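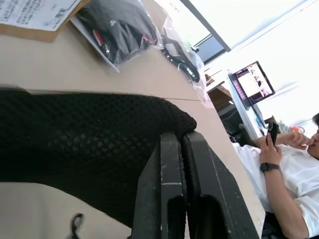

Seltus finally lets its wrist cameras decide when to slow down

I've been badgering the people at Seltus for months about their arm control software, so I was properly pleased when version 2 landed on Saturday (yes, a weekend release, very brave of them). I went over to their office in Lirkinthorpe to have a nose about, and came home with more notes than I can use.

The big change is a new planner called Vulus. Until now the arm worked out its whole path before it set off, then stuck to it. If somebody had shoved a chair into the way in the meantime, you found out when the safety stop kicked in. Vulus checks the path again every 33 milliseconds against what the wrist camera is seeing, and it can ease off, go round or back out without throwing the whole job away.

Chairs came up a lot, as it happens! Mesh backrests are a pain for this sort of software – depth readings go straight through the holes, so the planner thinks there's nothing much there. The fix is a filter that treats a patchy surface as a solid one until it has a good reason not to. It makes the arm a bit timid near anything woven, and I'd take timid over the alternative any day.

There's a replay tool too, which I suspect will get more use than the planner. It keeps the last 500 decisions and lets you step back through them next to the camera view, so you can find the exact moment it changed its mind. I lost most of an afternoon to that.

The robotics lab at Annamalai has been trying the early builds on 200 recorded runs, and its main grumble was the settings file, still a great long slab of text. Seltus says a proper editor is coming in January. The update is free if you're already on version 1, but back up your old calibration first – the installer writes over it without asking.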